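搬家第三周，终于有空写两句。

先说钱。原来预算是870，想着够了吧，结果光是押金和找人抬那个沙发就没了。沙发卡在楼梯拐角，上不去下不来，Reda Metwally在下面喊往左，我在上面往右，吵了一架。后来把腿拆了才过去。螺丝少了一颗，到现在没找着。

Testanham这边房租比原来便宜200，代价是离哪儿都远。早上赶车要走十二分钟，下雨天更久。楼下有家面包店，七点开门，我出门的时候它刚好还没开。气人。

箱子还有一半没拆。不想拆。拆了就要想放哪儿，想放哪儿就头疼。厨房那几箱是Marwa Naciri帮我打包的，她在每个箱子上都写了“杂物”，所有的箱子都是“杂物”。找开瓶器找了两个晚上，最后在装毛巾的那箱里。

然后就是桌子的事。旧桌子没带过来，太大，送给楼下邻居了。新的还没定，这几天看木头看得眼睛都花了，浅的深的，带节子的不带节子的，哪个都想要。我是喜欢暖一点的颜色，橙棕那种，木纹横着走，有几个小黑节子也无所谓，看着舒服就行。Rachid说节子多的地方以后容易裂，我不懂，他也未必懂。 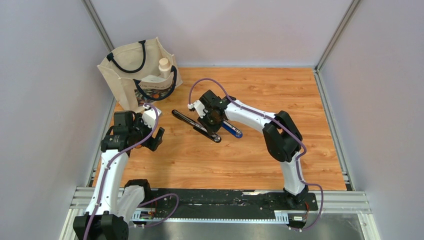

文 / Loubna Alaoui　　2020年7月30日　　分类：搬家，碎碎念

接着说桌子。店里问我要多大，我说能放下一台电脑一个碗。人家看我一眼。后来回家拿尺子量，窗户下面那块地方比我以为的窄好多，看中的那张放进去，门就只能开一半了。又得重新看。

其实不急。这几天都是坐地上吃饭，拿一个“杂物”箱当桌子，铺块布，也挺好。就是腰受不了。

邻居目前见过两个。左边那家养鸟，天一亮就叫，叫得很有规律，闹钟都省了。右边是Fouad Ghoneim，退休的，门口摆了一排花盆，搬来第一天就送了我一盆薄荷。我说我养什么死什么，他说薄荷死不了。

三周了。叶子黄了一半。

不敢跟他说。每次出门都走快点，怕他问。昨天还是碰上了，他问薄荷怎么样，我说挺好挺好，长得可快了。回家赶紧浇水，又怕浇多了，倒掉一点。晚上上网查，有人说要多晒，有人说不能暴晒，有人说换盆，有人说刚搬过来别折腾它。看完更不会了。先放窗台上吧，听天由命。

网络的事再骂一句。Wustex的客服，打了三次，每次都要重新报一遍地址，报完说帮您转接，然后音乐。那个音乐我现在都会哼了。第三次总算约上师傅，说上午来，下午四点到的，人倒是很好，弄了半小时就通了，走的时候还提醒我路由器别放微波炉旁边。我本来就是放在微波炉旁边的。换了地方以后确实快了点，也可能是心里作用。

旧房子那边还有点尾巴。最后一张水电单寄错了地方，转了一圈才到我手上，1338，吓我一跳，仔细看是两个季度合在一起的，Rachid那份还没给我。Rachid你要是看到这篇，转账，谢谢。

想念旧房子吗，有点。不是想那个房子，那房子冬天漏风，浴室的灯修了三次都没修好。是想下班路上那家Ketetti，老板娘看见我就开始煮，不用点单的。在这边还没找到这样的店。试了两家，一家太咸，一家关门太早，我下班到的时候人家已经在脱地了。

周围的路倒是认得差不多了。上周末走错一次，拐进一条小巷子，尽头是个旧书摊，什么都有，菜谱、地图、没封面的小说。买了一本讲腌菜的，回来翻了两页，现在垫在窗户底下，那扇窗关不严，刚刚好。等桌子定了再拿出来认真看。

十月份我妈要来住几天，在那之前得把箱子拆完，至少把客房那几个拆完。客房现在进不去人，门推开一条缝就顶住了。她上次电话里问房间收拾好没，我说快了快了。

先这样，水开了。评论里有人知道Testanham哪里修自行车靠谱的说一声，后轮一骑就响，声音越来越大，隔壁的鸟都跟着它叫。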